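Posted in: World & Politics, Long Reads
22nd May – by the blog author

Why I've come around to slow water talks

I grew up in Postovville, downstream of everybody, and if you grow up downstream you develop opinions about rivers whether you want them or not. My grandmother could tell you by the smell of the bank in the morning what the people upstream were up to. So I've been following the talks over the Iner more closely than is probably healthy for a person with a job and a garden, and a few of you have written to ask what I make of them now that the spring round has ended without a signature.

Well, I'm less gloomy than the papers. The river is shared by 2 governments that have never much liked each other, and the old agreement was written when Nirby was a rail stop with a grain shed. It sets out what each side may take in an ordinary year and says almost nothing about a dry one. We've had a good many dry ones lately, and every August the same quarrel comes up again, with the same speeches. I could recite some of them.

The text on the table this spring ran to 128 pages, and I did read it, over several evenings and a lot of tea. Most of it is dull in the way I like a treaty to be dull. There are gauges to be read at set hours and a schedule for opening the gates at the Nyberg dam. There is also a long annex on who pays when a gauge breaks, which I found oddly comforting, as it suggests that somebody in the room has had to pay for a gauge.
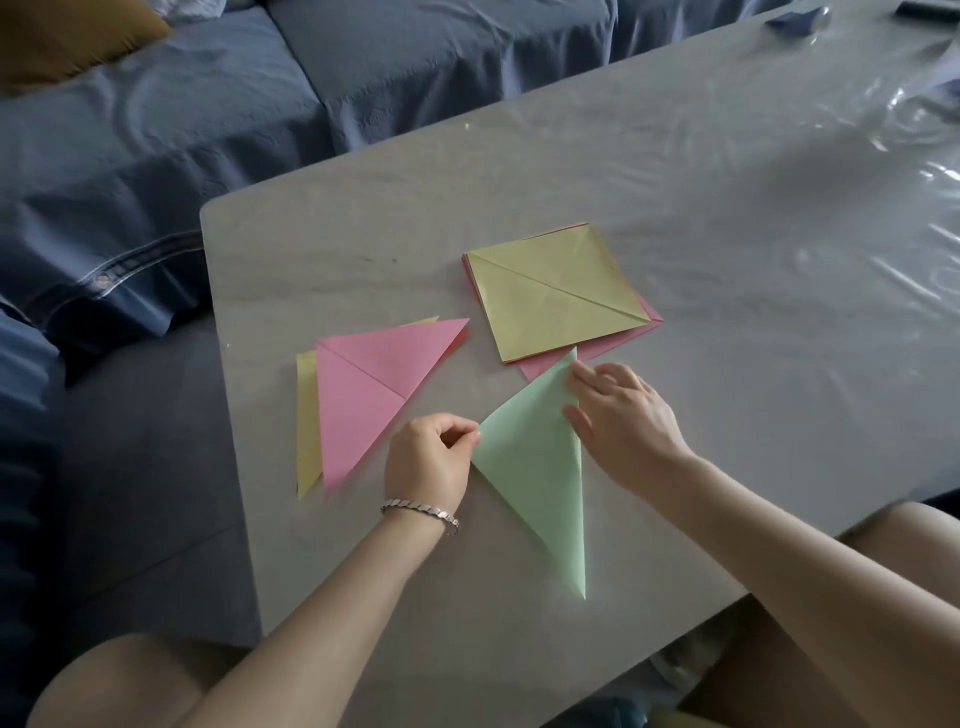
Where it all came apart was article 11, the drought clause. The upstream delegation wants the right to hold water back whenever its own reservoirs fall below a certain line, and wants to be the one to say when that has happened. Our side wants a joint office to make the call. You can see why each would dig in. If I lived up the valley with a dry tap I wouldn't want to wait on a foreign clerk's stamp, and down here we remember the summer the ferry sat in the mud and the orchards past the old mill had to be cut down.

What I hadn't understood until I went back through the earlier drafts (my poor printer!) is how far the two positions have already moved. Three years ago the upstream side wouldn't share its reservoir readings at all. Now they are offering to send them every morning. And our own people used to insist on a fixed amount of water, come what may, which was never going to hold in a bad year. They've let that go – quietly, and I suspect they're hoping the farm lobby doesn't notice until after the harvest.

I went to the public meeting at the Nirby town hall last month. There were 300 chairs and people standing along the back wall, and it got warm in there, in every sense. A man near me shouted that talking was a waste of time and that we should take the whole thing to court. I used to think so too. But a court would need years, and it would rule on the old agreement, the one that leaves out dry summers. I can't see what we'd do with a victory like that.

So my hope, for what it's worth, is for something modest in June when they sit down again: sign the gauges and the gate schedule, start swapping the readings, and leave article 11 open for another year. I know the argument against it, that once the easy parts are signed there's no pressure left for the hard one. It's a fair point and I go back and forth on it. Still, I'd like to see the engineers on both banks working from the same numbers through one summer before anyone decides who gets to call a drought.

I'll write again after the June session, or sooner if something leaks. And thank you to the reader who sent the old survey map of the Nyberg valley – it's going up in the hallway as soon as I find a frame big enough.

Related posts
What the old Iner agreement says, and what it leaves out
A walk along the river at Postovville
Reading treaties for fun (yes, really)
Nirby before the railroad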